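Working notes + data card for the Cimow app pricing table. Gobnait asked for a real README before we hand this over so here it is, fast. Fix what's wrong, don't ask me first.

# cimow-pricing

Price and revenue history for small paid apps, one row per app per price change. Built for arguing with investors and (later) for deciding what Pirnanero should cost. Used by both now, sometimes in the same meeting.

## What's in the folder

- `apps.csv` — one row per app. id, name, category, launch month, seller type
- `prices.csv` — one row per price change. id, month, old price, new price, reason if we know it
- `revenue.csv` — one row per app per month. Gross, store cut, refunds, net
- `funding.csv` — who raised, how much, at what stage. Thin. See Gaps
- `notes/` — free text from the developers, lightly cleaned
- `scripts/` — the importer and the checker, that's all

300 apps in total. All of them paid at some point, many of them free by now. If an app went free it stays in the table and the price is 0, NOT blank. Blank means we don't know. Samira B. lost an afternoon to this so please leave it alone.

## Where it comes from

Developers sent us their own sales exports. They signed the sharing form, we stripped the account names, they got the summary report back in return. No scraping, no store rank guesses. Rank-based estimates were in the first version and got pulled in August, they were way off for anything under the top of the charts and people kept quoting them anyway.

Samira Bataineh did the intake and owns the form. Samira Sabbagh did the cleaning. Both sign commits as "Samira" so check the email before you ping one of them at 11 pm about the other one's merge.

## Install

Nothing to install really. Clone, then:

```
cd cimow-pricing
python scripts/import.py --src raw/ --out .
python scripts/check.py
```

The checker prints the rows it doesn't like and exits. It does not fix them. If it prints nothing you're good. Needs plain Python, no packages.

Windows people: save the CSVs as UTF-8 or Čestmír's name turns to soup in the notes and then the importer dies on it.

## Column stuff that trips people

**price** is the sticker price in the home store of the developer, in US dollars, converted at the month's rate. Not what a buyer in another country paid.

**net** is after store cut and refunds, before tax. Ad spend isn't in there. We asked for ad spend, got it from too few developers, dropped the column.

**seller_type** is `solo`, `studio` or `funded`. Funded means outside money, any amount. A loan from your uncle with paper on it counts as funded. Without paper it's solo, I guess. Judgement call, Gobnait's, ask her.

**launch month** is first paid month. Apps that were free first and paid later have the month they started charging, even if they'd been out for ages.

**category** is ours. The store categories moved around too much and half the developers picked theirs for less competition.

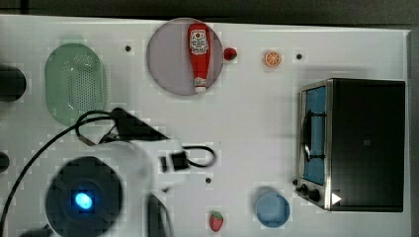
Mihret Woldegiorgis: the category column still lumps subscriptions in with one-time purchases. You can't compare a 99 cent download to a monthly plan on net per month, the plan wins every time by month six and it says nothing about whether people liked the app. Please split it before anyone outside sees this.

Fair. Split is in the works, there's a `billing` column on the `split-billing` branch. Not merged becuase the checker chokes on apps that switched billing halfway. Until then filter on `reason = "subscription"` in prices.csv, catches most of the switches but not the apps that launched as subscriptions. Those you have to pull from the notes by hand, sorry.

## What it's good for

- Seeing what happens to net after a price cut, month by month
- Comparing solo and funded sellers inside one category
- Checking a pitch deck. If a deck says apps like theirs hold the launch price for a year, look it up
- Teaching. Ghanem uses the cleaned tables in their evening course on small software businesses, with our ok

## What it's bad for

- Games. Hardly any in here, and the few that are were made by people who also make other things
- Anything about total market size. Please stop
- Predicting a hit. Developers with a hit mostly didn't answer the call, or had a lawyer by then
- Android vs iPhone. Mostly iPhone, a few sellers mixed both in one export and we couldn't pull them apart

Survivors are overcounted too. You need a developer who kept their exports and still reads email. Plenty of people who quit have neither. So every average in here looks better than life.

## Known problems

- Refunds land in the month they were paid back, not the month of sale. A bad update in one month shows up as a dip in the next
- 2 apps changed owner in the middle. They keep one id. The revenue before and after is not really the same business
- Damotness sent one export for their whole catalog. Cleaned by hand, split by product code, probably fine, flag is `hand_split = 1`
- Bundles. Revenue from a bundle is split evenly over the apps in it. Wrong, but wrong the same way everywhere
- Some reason fields say "see email". The emails are not in the repo and won't be

## Gaps

funding.csv is the weak one. Stage is self-reported, amounts are often missing, and a seed round means whatever the founder wants it to mean. Čestmír Kollár went through it and tagged the rows he could confirm from signed documents (`confirmed = 1`). Use only those for anything with a dollar sign in it. The rest is ok for funded yes/no.

Also no team size. Would love it. If you divide net by nothing you can't tell a nice living for one person from a slow bankrupcy for eight, and that's kind of the whole question when somebody wants to put venture money into a thing that sells for a dollar.

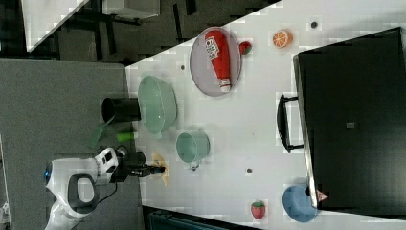 **Can I publish a chart made from this?**

Charts of grouped data are fine as long as each group has enough apps that no single developer can be picked out, and you send the chart to Samira Bataineh first.

Single-app charts only if the developer said so in writing. The form has a box for it, it's in `apps.csv` as `ok_public`. Default is 0 and a blank counts as 0. Pirnanero is ours so show whatever you like there, the numbers are bad but they're ours.

## Privacy

Account names gone, emails gone, store ids replaced with our own. App names are still in for internal use. The external copy drops them, run the importer with `--no-names`. It also drops `notes/` completely, people write the most identifiable stuff in there without noticing.

If a developer asks to be taken out: delete the id from all four CSVs and from notes, rerun the checker, commit with the message `removal` and nothing else. No name in the commit message. This has happened, history had to be rewritten, it wasn't fun.

## Versions

- v1 — rank estimates, don't use, delete your copy
- v2 — developer exports only. This one
- next — billing split, team size if we ever get it, refunds moved to month of sale if Samira S. finds a way

## Contributing

Branch, change, run the checker, open a pull request, tag Gobnait Gilmartin. She merges in the mornings before 10. Anything touching revenue.csv needs a second person to look. New developers go through the form, don't take a spreadsheet someone mails you at a meetup, however nice they are.

Small typos just push to main.

## License

Tables: internal plus named partners. Scripts: do what you want with them, they're short.

TODO: sample rows, a picture of the schema, link to the form once it's moved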